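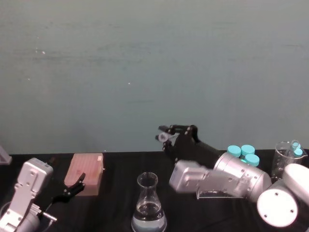 Home | Essays | Club Notes | Letters | Contact

In Praise of the Slow Robot

My daughter's school has a robotics club, and every March the club holds an open evening where parents stand in a hallway eating crackers and pretend to understand torque. This year the Sondcombe students skipped the usual wheeled thing that bumps into other wheeled things. They are trying to teach two arms to do chemistry chores, and I have become a bore on the subject.

The chores are humble. Put a tube in a rack. Leave the flask alone. I have had lab partners who couldn't manage the second one.
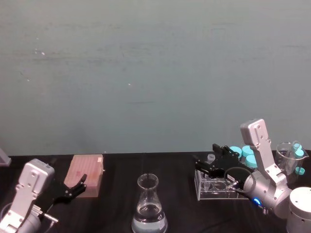
Two arms, one flask, and a rack to the right of it.

The club's log lists 2,209 attempts since the fall, of which 1,984 were marked "usable," a word the students argue over with the passion of tax lawyers. Helge Eide, who coaches them and teaches physics in the hours left over, lets them argue. I think he's right. Give me 30 teenagers quarreling over what counts as a good try, and you can keep the trophy case.

The Flamirthorpe team has a trophy case. Their robot stacks cups very fast to music. I clapped along with everybody else, and on the drive home I couldn't recall one thing a student had said about it.
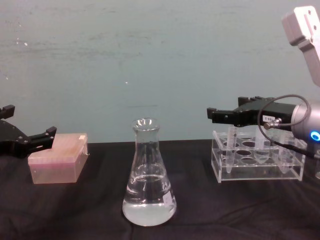 The right gripper over the tube rack, with the pink box on the other side of the flask.

There's a proposal going around to cut the club's $260 supply budget and send the kids to a weekend Dukix contest instead. I'm against it. Contests are fine, and I own the T-shirt. But a student who has spent a winter getting a machine to handle a plastic tube will think twice before promising anyone that robots are about to run the hospital.

Besides, my daughter now puts glasses away very, very carefully. It takes her most of an evening.

Last updated: March
Contact the editor | Copyright Pelupessy Letters | Back to top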